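Robotics Project, Unit 2
Handout 7: Approach height and the kitchen bench task

Read this before your next lab block. Bring your log sheets from the joint calibration exercise, as you will need the offsets you recorded.

Task outline

Each group programs the arm to move to a point above a cutting board, come down to a set approach height, close the fingers and return to home. The task is one part of the Vernstead kitchen challenge, which all groups enter in August. There are no marks for speed at this stage. Marks are given for repeatability and for the quality of your log.

Why approach height matters

The arm does not know where the surface is. It only knows where you told it the surface is. If your bench height is out by a few millimetres, the fingers will either close on air or press into the board. Pressing into the board trips the force limit and the run is scored as a fault.

Set the height from the top of the board, not from the bench. A board adds its own thickness, and groups who skip this step usually fault on the first run. Boards with a juice groove have a second, lower level near the rim, so take your measurement well inside the groove.

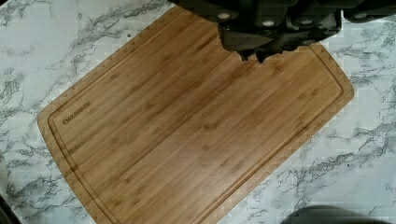

Once the height is stored, run the descent at low speed and keep one hand near the stop button. Watch the shadow of the fingers on the wood. As the tips come down, the shadow and the tips draw together, and this gives you a rough check before you read the numbers.

Using the wrist camera

The Sultton viewer shows the live picture from the wrist. Save a still at the approach point on every run and name it with your group and run number. Strong patterns such as wood grain or marble veining can confuse the edge finder. If it picks up a vein instead of the board edge, raise the contrast threshold and try again - do not move the board to suit the software.

What to hand in

Your script, with comments
The log sheet for 2 full sets of runs
One saved still from each set
A short paragraph on any faults and what you changed

The task is marked out of 100. Submit through the Rulleo page by 28 May 2022. Late work needs an extension form.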